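About Flirnby

By Arsen Panasiuk
January

Flirnby is a small company that sends tea and dried herbs by post. We started with 11 kinds of tea and one shelf in the kitchen of Kane Cosgrove, who had the idea and also the only car. Today we have 30 kinds, and six people work here.

Most of our herbs come from two growers, Skamau and Chrysikopoulos. We know both families for many years and we visit them every summer. When a harvest is poor we say so on the product page, and sometimes we do not sell that tea at all until the next year.

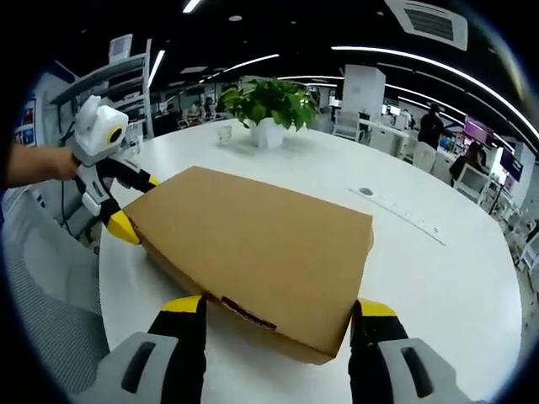
Orders that reach us before three in the afternoon leave the same day, except on Sunday. We pack by hand and we use plain cardboard – no plastic filling, no printed paper inside. If your parcel arrives with damage, write to us and we send a new one.

Our best-known blend is Fiton, with mint, sage and a little lemon peel. It was made for Kane's mother, who did not like any of the others. She still tastes every new batch and her opinion is not always kind.

You can visit us on Monday mornings. Please ring the lower bell, the upper one belongs to the dentist.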